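Vortragsnotizen: Wie wir in Pernau Beispiele sammeln
Eylül Ağca, 20.01.2018
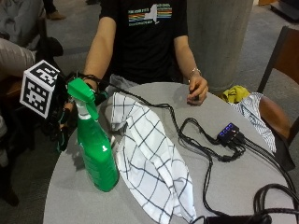

Nazmiye Sarıgül fragte nach dem Probevortrag, ob ein Lernsystem mit so vielen fast gleichen Durchgängen überhaupt etwas anfangen könne, und meinte, sie würde lieber weniger aufnehmen und dafür jedes Mal eine andere Person an den Tisch setzen. Darauf gleich am Anfang eingehen, die Frage kommt bestimmt wieder!

Erst einmal alle herzlich begrüßen, kurz warten, bis auch hinten jeder sitzt. Dann erzählen, worum es bei Edard geht: Wir zeichnen auf, wie Menschen mit alltäglichen Dingen umgehen, mit einer Sprühflasche etwa oder einem karierten Tuch, und die Hand trägt dabei Sensoren und einen Würfel mit Markern, damit wir ihre Lage im Raum bekommen.

Zahlen langsam sprechen: 1.086 Durchgänge bisher, davon fast 50 verworfen, meistens wegen verdeckter Marker. Ein Durchgang dauert 40 Sekunden, nach sechs Durchgängen wird neu kalibriert.

Zum Tuch darf ich ruhig ausholen (das mag ich ja selbst am liebsten). Eine Flasche behält ihre Form, ein Tuch liegt jedes Mal anders, und wir streichen es vor dem Start absichtlich nicht glatt. Wer ordentlich erzogen ist, muss sich das erst abgewöhnen.

Kabel erwähnen: Wir haben im Januar lange über Funk gesprochen und sind beim Kabel geblieben, die Zeitstempel sind einfach sauberer.

Überleitung zu Inano, dann Wasser trinken. Fragen gern zwischendurch, und wer mag, bekommt nachher von mir das Aufnahmeprotokoll.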